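Sultana Building, second-floor kitchen – small appliance safety check

Checklist 483

Fire extinguisher in date – yes
Exit path clear – yes
Outlets and cover plates – one plate cracked behind the refrigerator, replace
Microwave seal – OK
Extension cords – 2 found, both removed. Same comment as in June.
Toaster ovens – door and glass to be looked at with the door all the way down
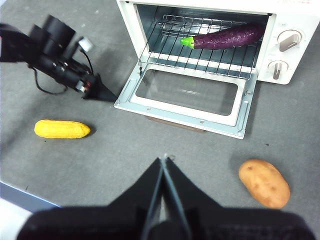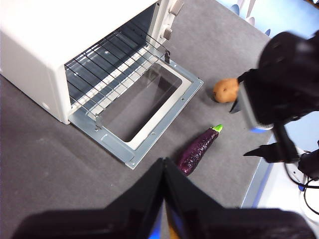
White toaster oven, door open.

GIVTHORPE, July 28, 2026

Comments: Keep 4 inches clear on each side of any heating appliance. The coffee maker on the Rodeck side is too close to the paper towels – move it. Crumb trays should be emptied weekly, and the log sheet by the sink is almost 20 days behind. Flolitz will send an electrician for the cover plate. Leave that outlet alone until then.

Result: pass with corrections.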